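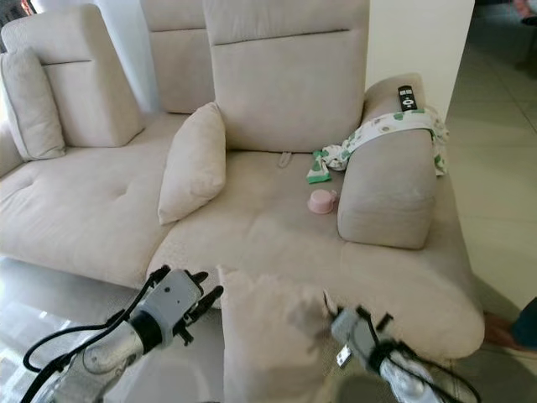 By the Larine Home Notes editor

A sofa does not need to be cleared to be tidy. I have come round to this after years of plumping cushions every evening and finding them flat again by breakfast.

Ours is a beige sectional with a chaise, bought from Berge, and the throw pillows are the same beige as the seat. They lean where they were last left. One slopes in the middle, against the big back cushion, and I no longer straighten it. The remote lives on the arm - always the arm - with a leaf-print cloth under it or near it.

People will say the remote belongs in a drawer. We had a drawer. I spent roughly 22 minutes one night looking for the thing, and it was in the drawer, beneath the takeaway menus. 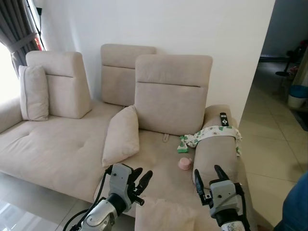 Opinion: Living Rooms

I do draw a line at cups. A small pink one on the seat is a different matter from a cloth on the arm, and pale fabric is not forgiving. Cups go back to the kitchen before bed. The cloth can stay for the morning.

So my rule is short. Take away whatever can spill and leave whatever gets used daily. It takes 2 minutes. Matching pillows set at matching angles look fine in a shop, but I would sooner sit down.

Last updated: 05/08/2020

Related
Is a chaise worth the floor space?
Washing pale covers at home
4 side tables under 100 pounds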